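Last updated: 15th August

Subject: Re: [deskplants] Watering on white desks, and rings

Hello everybody,

An earlier message to the list said:

> We have moved to the new office at Horkby and I would love to bring
> my plants along, but the desks are bright white and shared, and I am
> worried about rings and muddy drips. How much do you water, and what
> do you do about the mess? I have 4 little pots and no window sill.

Welcome, and please do bring them! I have kept pots at my desk ever since we moved into the Hofstetter building in January, and ours are the same sort of white tops, long ones with the low dividers, so I have had plenty of chances to get this wrong. I'll tell you what I do now, and you can take whatever suits you.

The first thing is the can. I used to water from a coffee mug, which was silly of me, as half of it went down the side of the pot. A can with a long thin spout lets you put the tip right down to the soil next to the stem, and with very small plants I hold the spout in one hand and the handle in the other. It feels fussy for the first week and then you stop noticing.

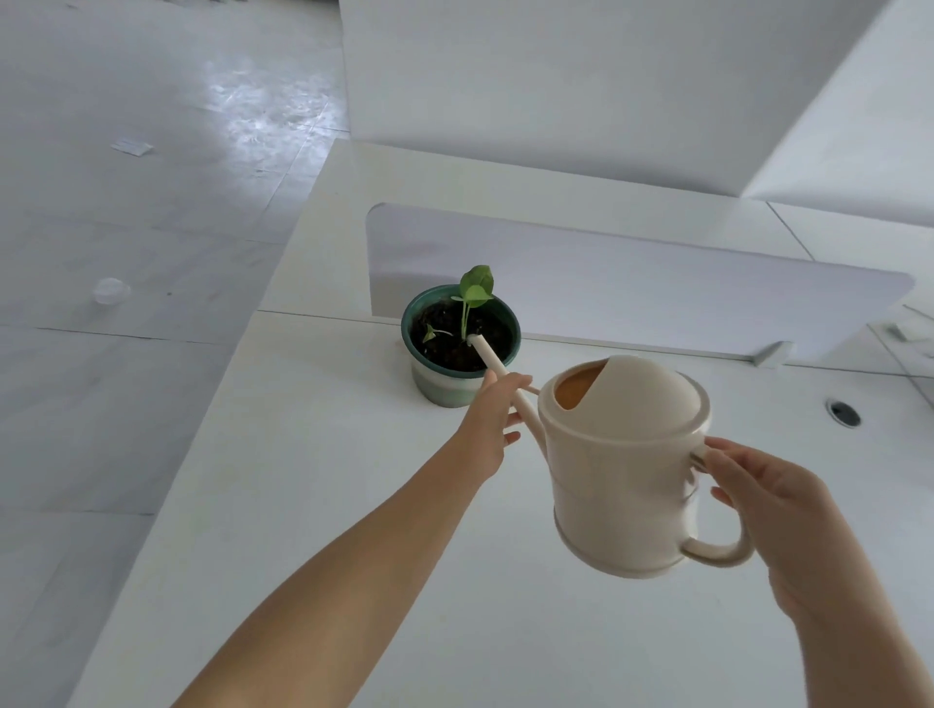 Both hands on the can for the seedling in the teal pot.

My can holds 600 ml and I never fill it more than halfway for the desk round. A full one is heavy, and it's so easy to tip out more than you meant to. For seedlings I give a small sip and then wait, and I stick a finger in the soil before I give any more. I killed a whole tray of basil at our old Verkden office by being generous, so I speak from sad experience.

The bigger plants can have a proper drink, though if your pots have holes you will want saucers under them (mine were from the Drilolden garden shop, and I think they still carry them). When you go from one pot to the next, keep the spout tipped up, so the last few drops run back into the can and don't end up in a line across the desk. Keep an eye on the cable holes as well, if your desks have them. I like to have my pots back against the divider, well away from anything with a plug on it. 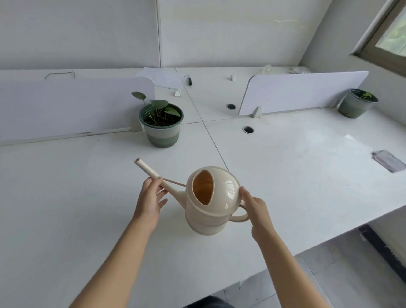

Another member wrote back to me off-list that she carries her pots to the kitchen sink, waters them there and lets them drain while she has her tea. She has had no rings at all since she started, and I can well believe it. I'm too lazy for that with more than a couple of pots, but with 4 little ones it might suit you very well.

Now for the desk itself. I keep a soft cloth in my drawer and go over the top when I've finished watering, whether or not I can see anything on it. Lift each pot and wipe underneath too, and dry the bottom of the saucer while you have it in your hand.

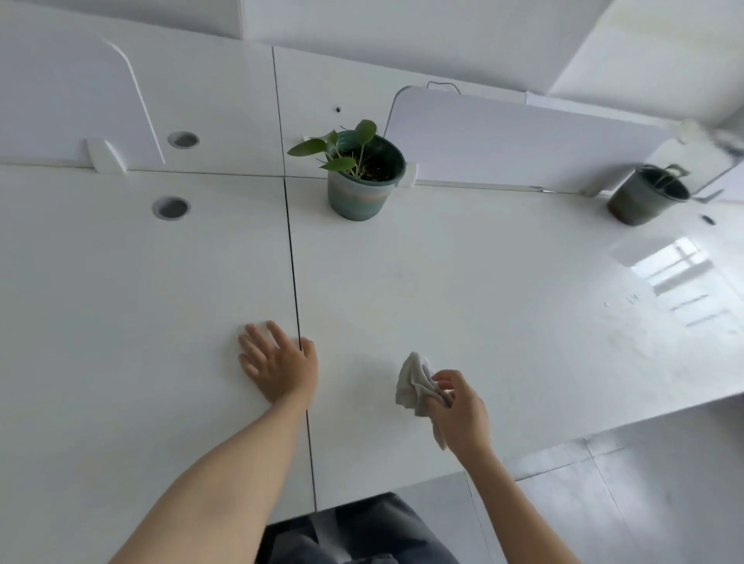 Go along the seams between the panels as well, as that is where a bit of soil likes to settle, and once it has been damp for a few days it leaves a gray line that takes some rubbing. For a ring that is already there I use warm water with one drop of dish soap, leave it a minute, then wipe and dry. I stay away from the scrubby side of the sponge. It took the shine off a patch of my old desk and I had to look at that patch for years.

Do let us know how the 4 of them settle in, and what they are! I have a few spare cuttings rooting in jars if you find you have room for a fifth.

Warm wishes to all, and happy watering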